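Dritier dehydrator, second batch of apple leather

6 min read

Tuesday, January 7, 2020

The first batch went in the compost in December. It was tacky in the centre and brittle for a good four centimetres around the rim, and it tore whichever way I peeled it. I blamed the apples at the time. I now think it was a spreading problem with a temperature problem on top.

The machine is a Dritier, the five-tray round model with the fan in the base. The manual gives one line for fruit leather: 70 degrees until done. It doesn't say how thick, and it doesn't say which tray. My previous dehydrator was a Baert with a rear fan, and none of my old timings carry over, so I have started a new page in the notebook.

Fruit for this batch was two varieties. The bulk was Zernside, a late cooking apple from the stall at the Saturday market, sharp and fairly dry, which falls apart in the pot with very little encouragement. The rest was Pustitz, sweeter and a lot wetter. Peeled and cored, the total came to 1,231 grams. I keep the cores for jelly and froze them.

Method, for my own reference as much as anyone's:

Chop the apples to a rough dice and put them in the heavy pot with 95 ml of water and the juice of half a lemon. Lid on, low heat, 26 minutes. Stir at the halfway point. Lid off for the last five. The Zernside will be mush and the Pustitz will still be holding some shape, so it all goes through the food mill on the medium plate. I tried the stick blender in December and it whipped in a lot of air, which dried into a foamy texture I didn't care for.

No sugar. A quarter teaspoon of cinnamon in half of the purée, the other half plain. Cool it to lukewarm before spreading. Hot purée slides toward the low side of the tray while you are still working on the high side.
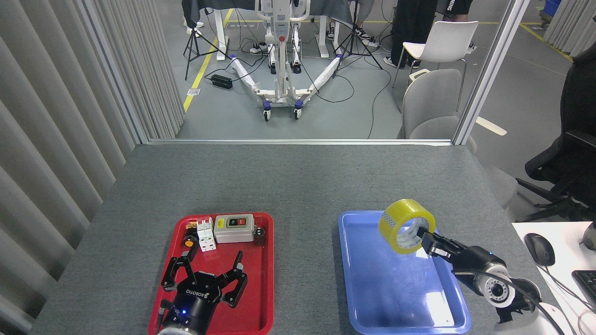
Red tray and blue tray, gripper over the red one.

Spreading is where the first batch went wrong. I had been putting a mound in the middle and pushing it outward, which leaves the middle thick and the rim thin no matter how careful you are. On this machine the rim also gets more air. This time I weighed the purée onto each sheet, piped a ring close to the outside edge, then filled inward with an offset spatula. Final depth was four millimetres at the rim and a bit under three at the centre, checked with a toothpick marked in pen.

The sheets are the solid silicone ones sold with the Dritier. Wipe them with a very thin film of neutral oil. Canola is fine. The leather releases without it, but the underside comes away dull and slightly pitted.

Temperature: I ran the first hour at 70 as the manual says, then dropped to 60 for the remainder. Holding it at the higher setting skins the surface before the moisture underneath can get out, and I'm fairly sure that accounts for the tacky centre last time. Trays were rotated top to bottom every two hours. The bottom tray ran well ahead of the others and came off at six hours. The middle two came off at seven and a half. The top tray needed a little over eight.

The test for doneness is to press the centre with a dry fingertip. It should leave no mark and no residue. Lift an edge and pull it back over itself. If it stretches slightly and stays in one sheet, take it off. If it cracks at the fold it has gone too far, although brushing the back with water and leaving it under a tea towel overnight will recover most of it.

The plain version is better than the cinnamon one. Drying concentrates the spice more than I allowed for, and an eighth of a teaspoon would have been plenty. Colour is a mid amber on both. The lemon could go up slightly.

I rolled the sheets in baking paper, cut them into strips with kitchen scissors and put them in a jar in the pantry. Two strips have been left out on the counter to see how they handle the humidity this week.

Next batch will be all Zernside, with the top tray left out of the stack.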